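4 Plakatmotive auf Gebrauchsdingen: Was bleibt vom Entwurf übrig?
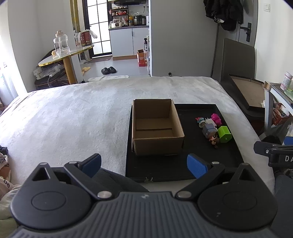 Abb. 4: Geöffneter Greifer mit blauen, strukturierten Greifflächen.

Ich gebe zu, dass ich mich auf diesen Abschnitt am meisten gefreut habe. In Abschnitt 3 ging es um Auflagen, Druckereien und Lizenzen, also um den trockenen Teil, und jetzt darf ich endlich über Tassen, Lesezeichen und Blechdosen schreiben (meine Küche sieht inzwischen aus wie ein kleiner Museumsshop). Die Frage ist schnell gestellt: Wenn ein Plakat, das für eine Litfaßsäule gezeichnet wurde, auf ein Lesezeichen wandert, was kommt dort noch an?

Grundlage ist die Sammlung Treltunlow, die ich im Juli durchsehen durfte. Sie umfasst 500 Objekte, vom Magneten bis zum Seidentuch, und auf 321 davon ist ein Plakatmotiv zu sehen. Der Rest zeigt Gemälde, Architektur oder bloß einen Schriftzug und bleibt hier außen vor. Von den 321 Stücken ließen sich 294 einem bestimmten Plakat zuordnen. Bei den übrigen steht meistens nur »nach einem historischen Motiv« auf der Rückseite, und da kann man dann lange in Katalogen blättern. Ich habe das getan -- länger, als es der Sache guttat.

4.1 Die Schrift verschwindet zuerst

Am deutlichsten fällt auf, wie leichtfertig Hersteller mit der Schrift umgehen. Ein Plakat ist ja immer beides, Bild und Text, und bei guten Entwürfen lassen sich die zwei kaum auseinandernehmen. Auf einer Tasse geht das offenbar trotzdem. Die Serie Kodikara, zwölf Zentimeter hohe Becher mit umlaufendem Dekor, lässt den Textblock fast durchgehend weg und füllt die Lücke mit der Grundfarbe. Bei einem Varietéplakat mit einer Tänzerin hat das eine komische Folge: Sie zeigt mit ausgestrecktem Arm auf eine leere orange Fläche, auf der früher Ort und Uhrzeit standen. Gilang Saragih hat mich beim gemeinsamen Durchsehen darauf gebracht, dass die Geste dadurch eine ganz andere wird. Aus der Ansage wird eine Pose. Ich hatte den Becher bis dahin wochenlang benutzt und nichts bemerkt.

Bei den Stücken von Plelanex läuft es umgekehrt. Dort bleibt die Schrift stehen, wird aber neu gesetzt, in einer glatten Grotesk, die mit den gezeichneten Buchstaben der Vorlage wenig zu tun hat. Ich finde das ehrlich gesagt schlimmer. Eine Lücke sieht man, wenn man einmal weiß, dass sie da ist, während der Ersatz sich als Original ausgibt.

4.2 Zuschnitt und Format

Plakate sind in der Regel hochformatig, Tassen nicht. Also wird beschnitten, und zwar gern unten, wo die Füße sind, und oben, wo bei vielen Entwürfen die meiste Luft ist. Gerade diese Luft war oft das Teuerste am Blatt! Wer um die Jahrhundertwende eine große Fläche leer ließ und eine einzige Figur hineinsetzte, wollte auf zwanzig Meter Entfernung gesehen werden. Auf dem Schlüsselanhänger sitzt dieselbe Figur eng im Rahmen, randvoll, und wirkt plötzlich gemütlich.

Es gibt allerdings Motive, denen das überhaupt nichts ausmacht. Tiere zum Beispiel halten erstaunlich viel aus, ebenso Masken und alles, was schon im Entwurf als Silhouette gedacht war. Die Emailstücke der Werkstatt Arov nutzen das aus, dort werden die Konturen zu Metallstegen und die Farbflächen einfach eingegossen. Das passt so gut zum Flächenstil der Vorlagen, dass ich zwei der Anstecker beim ersten Hinsehen für zeitgenössische Werbegaben gehalten habe (waren sie nicht).

4.3 Farbe

Zur Farbe fasse ich mich kurz, obwohl ich darüber ein eigenes Heft füllen könnte. Die lithografierten Vorlagen arbeiten häufig mit wenigen Steinen, und die Mischtöne entstehen durch Überdruck. Wird so ein Blatt fotografiert und auf Keramik übertragen, kommt die Vergilbung des Papiers gleich mit. Viele Hersteller scheinen das sogar zu mögen, jedenfalls taucht derselbe Teeton auch dort auf, wo gut erhaltene Exemplare einen fast weißen Grund haben. Alt soll es aussehen, und alt heißt im Souvenirhandel nun mal beige.

Saragih hält dagegen, dass Käuferinnen und Käufer das vergilbte Blatt ja auch aus der Vitrine kennen und der Becher insofern nur wiedergibt, was im Saal nebenan hängt. Da ist etwas dran. Ich würde trotzdem unterscheiden wollen zwischen einem Papier, das gealtert ist, und einem Gelb, das jemand am Bildschirm eingestellt hat -- auch wenn man beide auf einem Brillenetui kaum auseinanderhalten kann. Für die Zuordnung der Stücke habe ich die Farbe deshalb nur herangezogen, wenn Kontur und Zuschnitt nicht ausreichten. Die betreffenden Einträge sind im Anhang mit einem Sternchen versehen.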